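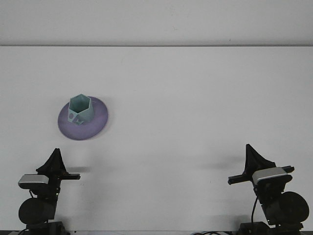 Does anyone on the list know whether the Civthorpe open day lets you ask for a repeat run, or do you just get the one show and a sausage roll?

You can ask, and they'll do it if the queue behind you is short. I asked three times and got two.

Longer version for those who wanted a report. I went on the early bus with Lucimara Godoy, who has been to more of these than I have and brought a folding stool. Pillov had the upstairs room. They let people in by groups, 38 to a group, which is far too many for one bench, and I spent the first ten minutes looking at the back of a tall man's jacket.

Now to the quoted bit, as I don't agree with much of it.

On 6 November 2019, Wagner Guimarães wrote:
> I thought the two-arm bench was the best thing there. A purple disc
> and a little six-sided cup, and the arms sort it out between them. No
> fences, no special trays. They told our group it had done 51 good
> runs out of 56 that morning. If it can do that with a cup it can do
> it with parts on our packing line, and I'd like the club to put
> Pillov on the list for a talk in March.
> Also, did anyone pick up the Falcão leaflet? I left mine on the bus.

Wagner, I have your leaflet, or at least I have two and only remember taking one.

On the bench. A disc and a cup on a bare white table against a pale wall is about as kind a job as you could hand a machine. Both things are plain coloured and neither looks like the other. I'd have been more impressed by a bit of clutter. Our packing line has tape ends, dust, the odd glove and lighting that Jussara Brandão has been complaining about for years. So "if it can do that with a cup" is carrying a lot of weight there.

On the 51 out of 56. I asked the presenter what counted as a good run and the answer changed while I was listening. First it was the cup ending up on the disc. Then it was the cup ending up on the disc upright. I asked if it had to be in the centre and he said that wasn't part of the task. Fair enough, but the cup can sit well over to one side of the disc and still be a pass, and I would like that written on the sign next to the number. I also asked who does the counting. It was him.

The repeat runs I got were both fine, I'll say that. Slow, but fine. For the third I asked whether I could turn the cup so the notch faced the other way, and that's when the next group was let in.

Simone Quintana asked about price and was told it depends. She asked what it depends on and was given a card. Pylyp Semeniuk says the Ernisau people had a similar bench at their own day and let visitors move the pieces themselves, which to my mind is the only demonstration worth the bus fare. If he can find his notes from it, could he post them?

As for a talk in March, I won't vote against it, but I'd want two things agreed first – that we bring our own objects, and that one of us keeps the tally. A plastic elbow and a bag of washers would do me. If they say no to that we've saved everybody an evening.

Parking, for anyone driving next time: the lower lot was full by nine and the upper one is gravel and a fair walk. The coffee was free. The sausage rolls were not.

Wagner, I'll bring the leaflet on club night.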